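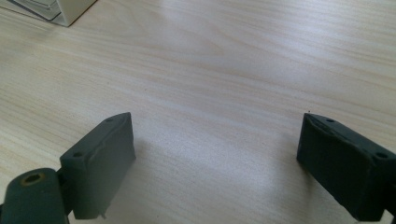
Dudás Furniture Opens Second Finishing Plant in Pliltley, Adding 33 Jobs

PLILTLEY, November – Dudás Furniture, a maker of tables and shelving for homes, schools and libraries, has opened a second finishing plant in the Clakell Road business park in Pliltley. The plant will create 33 full-time positions over its first year of operation and will allow the company to finish up to 1000 tabletops a month under its own roof.

Until this fall, the company sent close to half of its larger tabletops to outside shops for sanding and coating. Orders for dining and reading tables now pass from the cutting floor to the new plant, a drive of 4 miles, and return for assembly at the original site on Sinow Street. Dudás expects standard orders to ship in five weeks, compared with the present nine.

"Our customers have been patient with us during two very busy years," said Máté Barta, managing director of Dudás Furniture. "Bringing this work back in house lets us give them a firm delivery date when they place an order, and it lets us check every top before it leaves Pliltley."

The building, a former printing warehouse, was leased in the spring and refitted over the summer. Work included a new roof, a dust collection system, two spray booths and a climate-controlled drying room. All coatings used at the plant are water-based.

Hiring has begun for sanding, finishing and warehouse positions on both day and evening shifts. No previous experience in the furniture trade is required for entry-level roles. New employees will receive eight weeks of paid training, the first two of them at Sinow Street. Applications are accepted at the front office of either site and through the careers page of the company's website.

The company will also extend its repair and refinishing service, which had been limited to tables bought within the past ten years. Owners of any Dudás table made after 2000 may now request an estimate. Pickup is available within the county for a fee, and dealers in other areas will accept smaller pieces for shipment.

Prices for the current catalog will not change as a result of the move. A revised list of finishes, including two new clear coats for oak and ash, will be sent to dealers before the end of the year.

About Dudás Furniture

Dudás Furniture designs and builds wooden tables, benches and shelving in Pliltley. Its products are sold through independent dealers and at the company's showroom on Sinow Street.

Media contact: Press Office, Dudás Furniture, Sinow Street, Pliltley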